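Shared workshop finishes second pair of hand-held grippers

2021-06-20

Members of the Hostwood shared workshop have completed a second pair of hand-held grippers, built in the evenings since April from printed gray shells and black rubbery pads. The tools are held in the hand and used to pick up household objects, so that the same motions can later be tried on the small arm the group is assembling under the name Matis.

Odette Lacroix drew the shells. She said the first pair worked but was tiring to hold, and that the handle has been moved back 40 millimeters on the new ones.

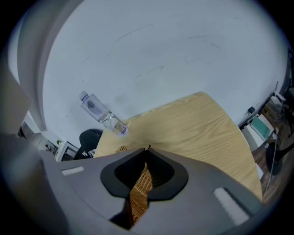

Gwenaël Jacquet thinks the handle is still too far forward for anyone with small hands. He would like a version with an adjustable grip before more shells are printed, and he has offered to cut the first one himself.

Lacroix said an adjustable handle is on the list but will wait until the pads are settled. The group has gone through nine pad shapes so far. The early ones were flat and let go of anything with a curve to it. 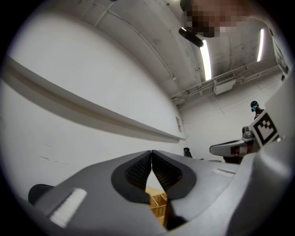
Pads take up most of the working time. Each is cast in a two-part mold, left overnight and trimmed with a knife, and one bad edge means starting over. The current shape is a rounded teardrop with a finely ribbed inner face and a smooth rim, and the two sides meet along a narrow seam. Séverine Marty casts them in batches of five. She has asked that people stop opening the molds early.

Parts for the second pair cost 400 euros, paid out of the workshop's project fund. The largest share went to the cameras. The shells were printed on the workshop's own machine, a Baudry, which was out of service for part of the spring with a worn feed gear.
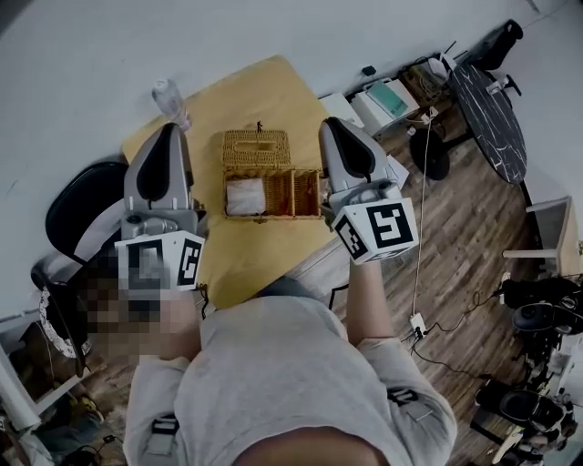

Can a member build a pair to take home?
The files are open to all members, but printing time has to be booked, and the pads must be paid for separately. Anyone who has not used the printer before needs to do the short introduction first.

Practice so far has been with everyday things such as a water bottle and a wicker box with a lid. Marty said lids are harder than they look, mainly because the pads hide the edge just as it is being gripped.
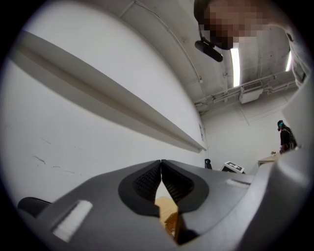 By Maëlys Delaunay
Workshop news

The arm itself is further behind. Two of its joints have been assembled and a third is waiting on bearings from Ondska. Évan Texier is writing the control software and wants the wrist finished before he goes any further with it.

Drawings for the shells and molds are in the members' folder under Matis. The older handle has been kept there as well for those who prefer it.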